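Home | Papers | Software | People | Contact

4.2 Camera orientation and scene rendering

All policies were evaluated in the Altska simulator, using the interior scene set prepared by Stanisława Górecki. Each episode logs every onboard camera at the control rate, and the images are passed to the Flunel encoder without rectification. Sample images from one scene are given in Figure 3.

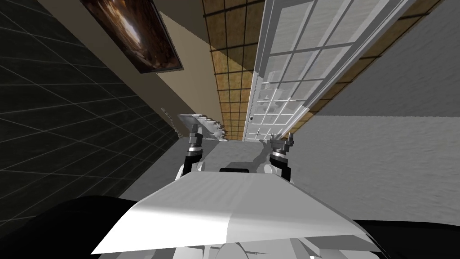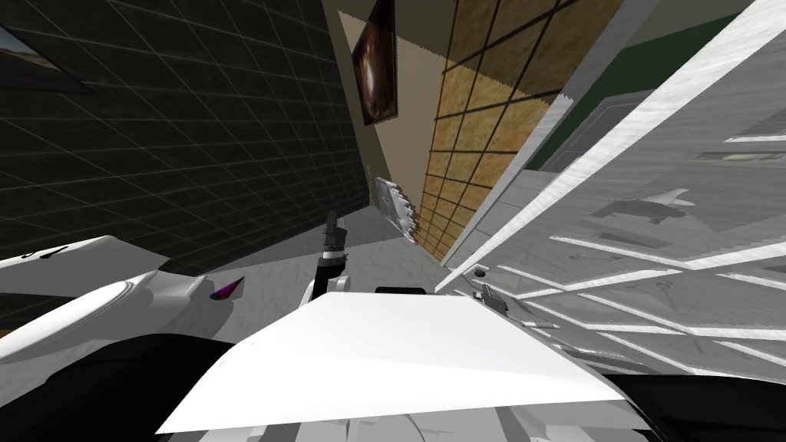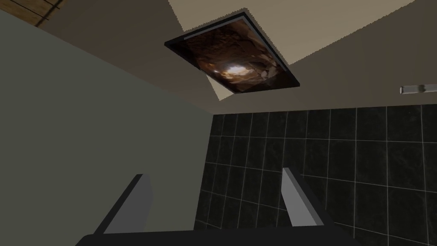
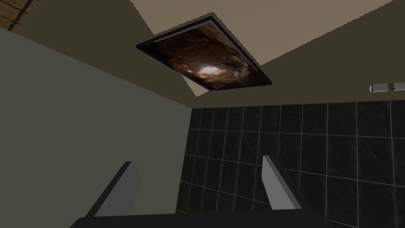 Figure 3. Simulated onboard views. First and second: the robot's own body and arms in view, room tilted. Third and fourth: gripper open and empty, looking upward.

The horizon cannot be assumed level in any of these streams. Framed pictures and tile grids give strong local gradients, but their grout lines converge at angles that vary with arm pose, and a planner trained on upright images treats them poorly. We therefore feed the camera roll and pitch to the encoder as two extra tokens – a small change that left the rest of the network untouched.

Training used 3,633 episodes, with 239 held out. Batch size was 500 and the action horizon was 14 steps. Self-occlusion by the torso and arms was masked from the robot's kinematic model, following the labelling scheme of Zakaria (Section 2). The gripper fingers were not masked, as the grasp head needs them.

Contact: Delali Zakaria, Pretaneo | © 2021 | Back to top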